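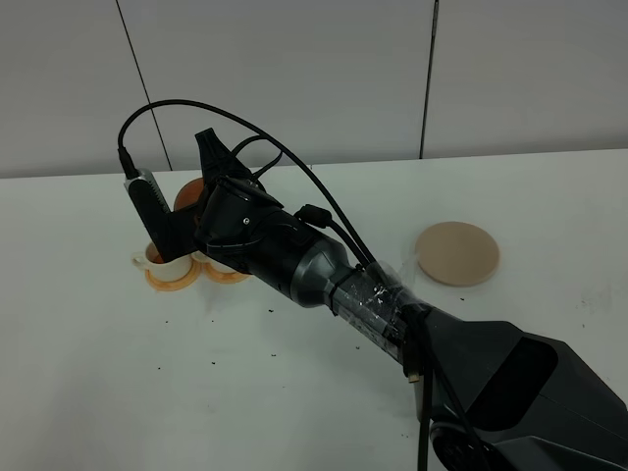
3. Results of the tea drinking survey

We handed out our questionnaire in the Flustitgate halls and at the Curow campus, and got 190 usable replies. The first question was how many cups of tea people drink on a normal day. Most wrote two or three. First-year students drank less than the others, and those living at home drank the most.

The second part dealt with where people drink it. We had expected the kitchen to come first, but at Flustitgate more people chose their own room – the shared kitchens there close at night.
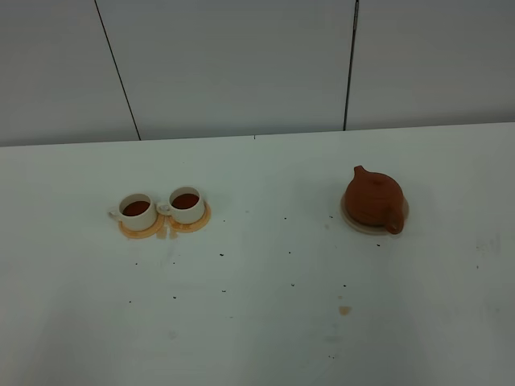
One reply from Curow said that tea was the only reason the people on that corridor ever spoke to each other, and that a kettle in every room would put an end to it. Several others wrote something close to this in the comments box, so we added company as a separate heading when we sorted the answers.

3.1 Cost

Prices were noted in August at the Irkum canteen and the Echeverri café. A student who buys one cup a day at the canteen spends up to 335 a year in local currency. At the café the same habit comes to 730.
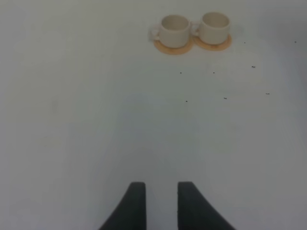
Making tea at home is much cheaper, even with milk and sugar counted in. We left out the electricity for the kettle as we had no meter readings for the halls. 30 people did not answer the cost question and are missing from table 4.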